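August
By Maarja Pärn

Bernice Gbeho had already put the kettle on when I got to her kitchen in Trernville, and she was talking before I had my coat off. She has sung with the Sunday choir for most of her life and now she runs it, a job she says she got "by standing nearest the door."

The choir goes back to 1901, and its music library holds 287 pieces, a good many of them copied out by hand. "You can tell who was in a hurry," she told me, laughing. "There's one alto part where the writing gets smaller and smaller, and then the last line runs up the margin. We still sing it that way, squinting!"

I asked what new singers worry about most, and she didn't have to think. It's reading music – half of them can't, and she doesn't mind a bit. "I learned by standing next to Kristaps Sepp and doing whatever he did, mistakes and all. It took me years to get his mistakes out."

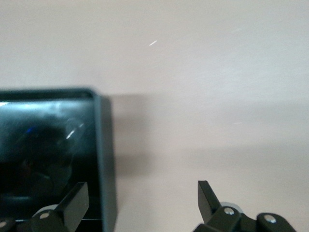
PEOPLE & PLACES

The fall program is nearly settled, apart from one long psalm that Bernice loves and the basses don't. She'd like to fill the old hall at Venckus, with its 800 seats, but she'd be happy with half. "Come and hum," she said, pouring me a third cup. "We start at seven, and we usually run over."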